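Home | A–Z | Bathroom Shelf | Kitchen Drawer | Random Entry | About

Toothpaste tube

A toothpaste tube is a soft, squeezable container with a cap at one end and a flat sealed seam at the other, and I've been looking forward to writing this entry for ages! I'm filling in the Bathroom Shelf section pretty much alone, so forgive me if I get carried away.

Parts of the tube

The seam at the bottom is called the crimp. Tubes are filled from that end while it's still open, with the cap already on, and then it gets pressed flat and sealed. (I spent most of my childhood thinking they were filled through the nozzle, which must have sounded like very slow work.) The stiff piece at the other end is the shoulder, and it's where the last bit of paste likes to hide.

Older tubes were soft metal and stayed rolled when you rolled them. Plastic and laminate ones spring back, so people buy keys and clips to hold the roll in place. My friend Ignacio Ibarra swears by a slotted key from a little outfit called Gallix – I borrowed it in March and still haven't given it back.

Caps

Screw caps, flip caps, tall ones you can stand the tube on, small ones that go straight down the drain. Fine ridges give wet fingers something to grip, and I miss them badly on the smooth kind.

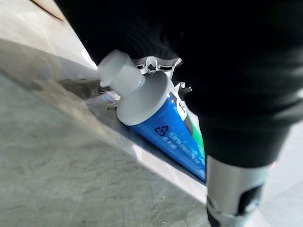 Blue tube with a ridged white cap and a recycling symbol on the body.

Recycling

Look for the three chasing arrows, but please check with your local program too, as a symbol on the tube doesn't mean your town will take it. Ours wants the tube squeezed as empty as you can get it.

Getting the last of it out

I lay mine flat and push from the crimp with the handle of my toothbrush. Arūnas Uibo wrote in to say he cuts his open with scissors and gets about four more days that way. I tried it and got two, plus paste on my sleeve, but I may have been greedy with it.

Filed under: Bathroom Shelf, Tubes and Squeezables, Everyday Packaging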